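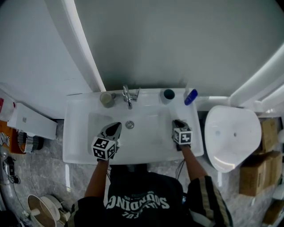
Emero 쿠폰 판독기 석 달 사용 후기 (작은 가게 주인 입장에서)

2020년 6월

안녕하세요, 오랜만에 글을 올립니다. 지난번 영수증 프린터 글에 댓글을 많이 달아 주셔서 답을 다 못 드린 게 계속 마음에 걸렸는데, 그중에 쿠폰 판독기를 물어보신 분이 꽤 계셨어요. 그때는 저도 막 들여놓은 참이라 뭐라고 말씀드리기가 어려웠고요. 이제 석 달을 썼으니 할 말이 좀 쌓였습니다. 길어질 것 같으니 차 한 잔 가져오셔서 천천히 읽어 주세요.

처음 오신 분들을 위해 잠깐 소개하자면, 저는 Gatside 상가 안쪽에서 세제며 화장지며 샴푸 같은 생활용품을 파는 조그만 가게를 하고 있습니다. 계산대는 하나고, 바쁠 때는 조카가 나와서 도와줍니다. 큰 마트처럼 전산실이 있는 것도 아니고 본사가 뒤에서 봐 주는 것도 아니라서, 쿠폰을 잘못 받으면 그 손해가 그대로 제 주머니에서 나가요. 제조사 쿠폰은 손님에게 먼저 깎아 드리고 나중에 정산을 받는 구조잖아요. 정산 센터에서 "이건 유효하지 않은 쿠폰입니다" 하고 돌려보내면 그걸로 끝입니다. 물건은 이미 나갔고 손님 얼굴은 기억도 안 나고요.

작년 가을부터 그렇게 되돌아오는 쿠폰이 부쩍 늘었습니다. 처음에는 제가 유효기간을 잘못 봤나 했어요. 그런데 봉투를 열어 보니 전부 같은 종류의 기저귀 쿠폰인데, 종이 질도 좋고 인쇄도 깨끗하고 바코드도 멀쩡히 찍히더라고요. 할인 금액만 이상하게 컸습니다. 그걸 보고 며칠을 끙끙 앓다가 3월에 결국 판독기를 사기로 했습니다.

왜 Emero였나

맞은편에서 문구점을 하는 Salamatu Sarpong 씨가 먼저 쓰고 계셨어요. 문구점에 무슨 쿠폰이 그렇게 들어오나 싶었는데 신학기 때는 장난이 아니라고 합니다. 점심시간에 가서 한번 찍어 봐도 되느냐고 했더니 흔쾌히 그러라고 하셔서, 되돌아온 쿠폰 한 묶음을 들고 가 하나씩 넣어 봤습니다. 빨간 불이 줄줄이 들어오는데 속이 시원하면서도 쓰리더군요. 이게 진작에 있었으면!

다른 제품도 두 가지쯤 알아봤습니다. 하나는 매달 사용료가 너무 비쌌고, 하나는 계산대 프로그램을 통째로 바꿔야 한다고 해서 접었어요. 저는 Sorport 프로그램을 오래 써 왔고 손에 익은 걸 바꾸는 게 세상에서 제일 싫은 사람입니다. Emero는 Sorport에 바로 붙는다고 하길래 판매처인 Antunes에 전화를 넣었고, 그 주에 물건이 왔습니다.

상자를 열고 설치하기까지

본체는 도시락통만 한 크기입니다. 계산대 위에 올려놓아도 크게 거슬리지 않아요. 위쪽에 쿠폰을 밀어 넣는 틈이 있고 앞쪽에 작은 화면과 표시등이 있습니다. 전원선과 연결선이 하나씩 있는데, 연결선이 짧은 건 좀 아쉬웠어요. 우리 가게는 컴퓨터가 계산대 밑 선반에 들어가 있어서 결국 연장선을 따로 샀습니다.

설명서는 솔직히 불친절합니다. 글씨가 깨알 같고, 그림은 있는데 정작 필요한 대목에는 없어요. 특히 Sorport 쪽에서 "외부 검증 장치 허용"을 켜는 부분이 통째로 빠져 있어서 저녁 내내 헤맸습니다. 다음 날 Antunes에 전화했더니 Kwadwo Tetteh 씨라는 기사님이 받으셨는데, 이분이 정말 차분하게 한 단계씩 알려 주셨어요. 제가 엉뚱한 메뉴를 세 번이나 눌렀는데도 한숨 한 번 안 쉬시더라고요. 혹시 이 글 보신다면 다시 한번 감사드립니다.

같은 데서 막히실 분들을 위해 적어 둡니다. Sorport 설정에서 "주변 장치"로 들어가면 맨 아래에 접혀 있는 "고급" 항목이 있습니다. 그걸 펼쳐서 외부 검증을 켜고, 프로그램을 완전히 종료했다가 다시 여셔야 해요. 창만 닫으면 적용이 안 됩니다.

매일 써 보니

쓰는 법은 간단합니다. 손님이 쿠폰을 주시면 물건을 먼저 다 찍고, 쿠폰을 틈에 밀어 넣습니다. 초록 불이면 할인이 자동으로 들어가고, 노란 불이면 직접 확인하라는 뜻이고, 빨간 불이면 받지 말라는 뜻입니다. 바코드만 읽는 게 아니라 발행 목록과 대조해서 그 제조사가 그 금액으로 쿠폰을 낸 적이 있는지까지 봐 준다는 게 제일 마음에 듭니다. 제가 당했던 기저귀 쿠폰도 바코드 자체는 멀쩡했으니까요.

속도는 괜찮은 편이에요. 한 장씩 넣을 때는 기다린다는 느낌이 거의 없습니다. 다만 쿠폰을 한 뭉치 들고 오시는 손님이 계시면 좀 답답해요. 여러 장을 한꺼번에 먹여 주는 기능이 없어서 한 장 넣고, 불 보고, 빼고, 또 넣고 해야 합니다. 뒤에 줄이 길면 등에 땀이 나요. 저는 요즘 그런 손님이 오시면 쿠폰 먼저 주시라고 해서, 물건 꺼내 놓으시는 동안 미리 검증만 돌려 둡니다. 화면에서 "검증만"을 고르면 할인은 안 들어가고 결과만 보여 주거든요. 이 기능도 설명서에는 한 줄로 지나가 있어요.
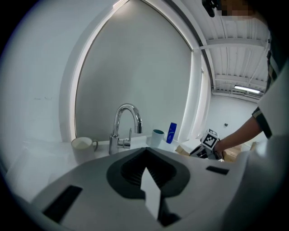
기록이 남는 것도 생각보다 쓸모가 있었습니다. 월말에 정산 봉투를 쌀 때 예전에는 장부와 쿠폰을 하나씩 맞춰 보느라 밤늦게까지 앉아 있었는데, 지금은 목록을 뽑아서 같이 넣으면 됩니다. 석 달 동안 기계에 찍힌 기록을 보니 모두 1,710장을 넣었고, 그중에 빨간 불이 72장이었습니다. 저는 이 숫자를 보고 한참 멍하니 있었어요. 우리처럼 작은 가게에 그렇게 많이 들어오고 있었다니요. 물론 전부 작정하고 만든 가짜는 아니고, 유효기간이 지난 것도 빨간 불로 나오니 섞여 있습니다. 기간 지난 것과 의심스러운 것을 색으로 구분해 주면 참 좋을 텐데, 지금은 화면의 작은 글씨를 읽어야만 알 수 있어요. 노안이 온 저에게는 이게 제법 큰 불편입니다.

빨간 불이 잘못 들어온 경우

이 부분은 꼭 말씀드려야 할 것 같아요. 멀쩡한 쿠폰인데 빨간 불이 뜬 적이 11번 있었습니다. 나중에 제조사에 물어보고 나서야 진짜인 걸 알았지요. 대부분 새로 나온 쿠폰이었고, 기계 안의 목록이 아직 갱신되지 않아서 생긴 일이었습니다. 목록은 밤에 자동으로 받아 오게 되어 있는데, 저는 퇴근할 때 계산대 전원을 통째로 내리는 버릇이 있어서 한동안 갱신이 안 되고 있었어요. 이것도 Kwadwo Tetteh 씨가 알려 주셨습니다. 지금은 아침에 문 열자마자 수동으로 갱신을 누르고 그동안 바닥을 쓸어요. 그 뒤로는 잘못 뜨는 일이 눈에 띄게 줄었습니다.

문제는 손님이에요. 어느 할머님께 "이 쿠폰은 기계가 안 받네요" 했더니 얼굴이 빨개지시면서 당신이 무슨 나쁜 짓이라도 한 것처럼 어쩔 줄 몰라 하시는 겁니다. 따님이 인터넷에서 뽑아 주신 거라는데, 제가 다 죄송하더라고요. 가짜 쿠폰을 들고 오는 분들 대부분은 그게 가짜인 줄 모르고 어디서 얻거나 사신 분들이라고 저는 생각합니다. 그래서 조카에게도 단단히 일러두었어요. 빨간 불이 떠도 목소리 높이지 말고, 의심하는 말은 절대 하지 말고, "저희 쪽 정산이 안 되는 쿠폰이라 죄송합니다"라고만 하라고요. 쿠폰은 손님께 그대로 돌려 드립니다. 뺏어야 하는 것 아니냐고 하시는 분도 있는데, 저는 제 단골을 그렇게 대하고 싶지는 않아요.

그리고 소리! 빨간 불이 뜰 때 삑삑 하는 경고음이 기본으로 켜져 있는데 가게 안에 다 들릴 만큼 큽니다. 손님 무안하시니 설치하자마자 꺼 두세요. 설정의 "알림"에 있습니다. Salamatu Sarpong 씨는 여태 그걸 켜 놓고 계셔서 길 건너에서도 가끔 들려요.

휴대폰 쿠폰은 어떤가

젊은 손님들은 휴대폰 화면으로 보여 주시는 경우가 많지요. Emero 본체의 틈에는 당연히 휴대폰이 안 들어가고, 옆면에 있는 작은 창에 화면을 갖다 대야 합니다. 이게 좀 까다로워요. 화면 밝기가 낮으면 못 읽고, 보호 필름이 두꺼워도 버벅거립니다. 조카는 한 번에 잘만 되던데 저는 두세 번씩 대게 되니 요령의 문제인가 싶기도 합니다. 화면을 유리에 딱 붙이지 말고 살짝 띄우는 게 낫대요.

화면을 캡처해서 돌려 쓰는 쿠폰은 한 번 사용된 번호면 잡아냅니다. 우리 가게에서 쓴 것뿐 아니라 같은 목록을 쓰는 다른 가게에서 쓴 것도 걸린다고 하는데, 이건 제가 직접 확인해 볼 방법이 없어서 들은 대로만 적습니다.

관리와 고장

종이 먼지가 꽤 낍니다. 신문에서 오려 온 쿠폰을 많이 넣으면 더 그래요. 판독창이 흐려지면 노란 불이 자꾸 뜨기 시작하니 그때가 닦을 때입니다. 마른 안경 천으로 살살 닦으면 되고, 저는 일주일에 한 번씩 합니다. 한번은 풀이 덜 마른 쿠폰이 들어가서 안에 들러붙는 바람에 진땀을 뺐는데, 뒤쪽 덮개가 나사 없이 열려서 의외로 쉽게 꺼냈어요. 이런 건 잘 만들었습니다.

기록은 본체에 무한정 저장되는 게 아니에요. 제 경우에는 1,333건째에서 저장 공간이 얼마 안 남았다는 안내가 떴습니다. 그냥 두면 오래된 것부터 지워진다고 해서 부랴부랴 컴퓨터로 옮겼어요. 다행히 옮기고 나니 누적 장수는 그대로 이어지더군요. 정산 센터와 말이 오갈 때 옛날 기록이 필요할 수 있으니 월말마다 따로 받아 두시길 권합니다.

그래서 사도 되나

쿠폰이 한 달에 몇 장 안 들어오는 가게라면 굳이 필요 없을 것 같습니다. 눈으로 꼼꼼히 보고, 할인 금액이 물건값에 너무 가깝거나 유효기간이 없는 것만 조심해도 많이 걸러지거든요. 하지만 생활용품이나 유아용품을 파는 분이라면 저는 권하고 싶어요. 저는 6월 들어서는 정산에서 되돌아온 쿠폰이 아직 한 장도 없습니다. 봉투가 얇아지니 마음이 이렇게 편할 수가 없어요.

별점을 드리자면 다섯 개 만점에 네 개입니다. 불친절한 설명서와 한 장씩만 들어가는 답답함 때문에 하나를 뺐고, Antunes의 전화 응대만 따로 떼어 점수를 매긴다면 다섯 개를 다 드리겠습니다.

월 사용료가 얼마냐는 질문이 분명히 나올 텐데, 계산대 수와 계약 기간에 따라 다르다고 하니 제 금액을 적어 봐야 헷갈리기만 하실 거예요. 전화로 물어보시고, 계약서에서 중도 해지 부분은 꼭 읽어 보세요. 저는 대충 넘겼다가 나중에 돋보기 쓰고 다시 읽었습니다. 연장선은 어떤 걸 샀는지 모델명을 찾아서 댓글에 달아 둘게요.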